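4. Does bonding old plaster before skimming do any good?
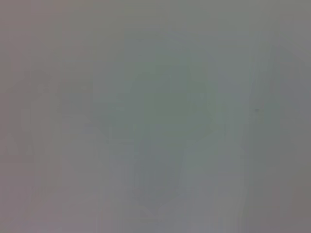
The advice to brush a diluted adhesive onto old lath and plaster before skimming is now so common that it is rarely argued for. It appears in trade leaflets, in evening-class notes and in almost every home renovation forum we read. In this section we ask what the advice rests on. Our answer is that it rests on rather little, and that the part of it which is sound has been stretched to cover walls for which it was never meant.

4.1 The claim and where it comes from

The usual claim has two parts. The first is that a bonding coat evens out suction, so that the skim does not dry too fast and craze. The second is that it "holds the old wall together". The two are often run together in a single sentence, and much of the confusion in the literature starts there. Suction is a property of the surface. Whether a wall holds together depends on the nibs of plaster squeezed between and behind the laths, and no liquid brushed on the room side can be assumed to reach them.

Acharya and Alva made this point in an earlier survey of repair guidance, and we have found no good reply to it. Harju has argued that a thin adhesive may travel down cracks and do some useful work behind the face. That may be so in a few walls. His case is built on offcuts laid flat on a bench, with the liquid poured on from above, and we are not persuaded that it tells us much about an upright wall in a bedroom with a century of distemper, lining paper and gloss on it.

4.2 The household records

We drew on 2,682 room records kept by Tunside, a decorating advice service, from which we took those that described a skim over lath and plaster and gave some account of the surface beforehand. The records were written by householders and by the plasterers they hired. They were not written for research, and it shows. "Bonded" may mean one coat or three. "Sound" may mean that somebody knocked on the wall in two places. A room marked "finished" may have been looked at the same evening and never again.

We sent a follow-up form to 400 of these households in June and asked about cracks, hollow patches and loose skim. Raju, who read the replies without knowing which walls had been bonded, sorted them into four groups: no fault, hairline cracking, hollow areas, and skim coming away. He also noted where a reply was too vague to place. We had hoped that the bonded rooms would separate clearly from the rest. They did not. Hairline cracks turned up in both sets, most often over doorways and along the line where a wall meets the ceiling, where movement in the building seems a better explanation than anything brushed on the face.

One difference did stand out. In rooms where old wallpaper had been stripped with a steamer and bonded before the wall had been left to dry, householders complained more often of skim coming away in sheets. We put this forward with some care. People who bond a damp wall may well be people in a hurry, and people in a hurry may skip other things too, such as washing off old paste. The records do not let us pull these apart. Still, it sits badly with the common view that a bonding coat can only help.

4.3 The test panels

Plumel, the workshop where the practical work was done, made up 100 small panels from reclaimed laths and lime plaster. Half were brushed with a bonding product sold under the name Zavura, thinned as the tin directs, and half were simply damped with clean water. All were skimmed on the same day by the same plasterer. Willems then carried out the pull tests.

We want to be plain about what these panels can show. They were clean. They had never been papered, painted or smoked in. Their plaster was firmly keyed, having been cast for the purpose, and so they stand for the kind of wall that needs the least help. On such panels the bonded skim gripped well and so did the skim over damped plaster. Where a panel failed, the break usually ran through the old lime and left the join between old and new whole. A stronger glue at the join would have made no odds to those panels, as the weak layer lay behind it.

Sastry, a supplier of lime materials that read an early draft, objected that we had used too rich a mix for the backing coat and that older houses contain much weaker stuff. We accept this. If anything it sharpens the worry, as a weak backing coat would be expected to part sooner under the drag of a fresh skim, bonded or not.

4.4 Ceilings

Ceilings deserve a separate word, if only because the advice for them is so different. Few of the sources we read suggest bonding a cracked ceiling and hoping for the best. They tell the reader to put plasterboard up and screw it through into the joists. We have no quarrel with this. The load is then carried by timber, and the state of the old plaster matters a good deal less.

What puzzles us is that the same sources do not follow their own thinking round the corner. If a cracked ceiling calls for something fixed to the frame of the house, it is hard to see why a bulging wall should be trusted to a brush and a tub. Weight is part of the answer, for a ceiling hangs from its keys and a wall partly stands on itself. Cost and mess are likely to be the rest. Boarding a wall means lost depth at the skirtings and the window boards, sockets to be brought forward, and often a cornice spoiled. These are fair reasons for a householder to avoid it, but they are not evidence that bonding works.

4.5 What we are prepared to say

On a clean, dry, well-keyed wall that drinks water quickly, a bonding coat is a reasonable way of slowing the drying of the skim. Damping the wall did the same job on our panels, though it asks more of the plasterer's timing. On a wall that sounds hollow over more than a small patch, we found nothing to support the use of a bonding coat as a repair, and the repair should be made first by other means. On painted walls we have no view, as too few of the records said what the paint was.

Alva would go further and drop the practice from general guidance altogether. The rest of us would not, at least until somebody has tested walls that have been lived with. The records used here were closed on 31/10/2025, and replies that came in after that have been kept back for the second round of forms.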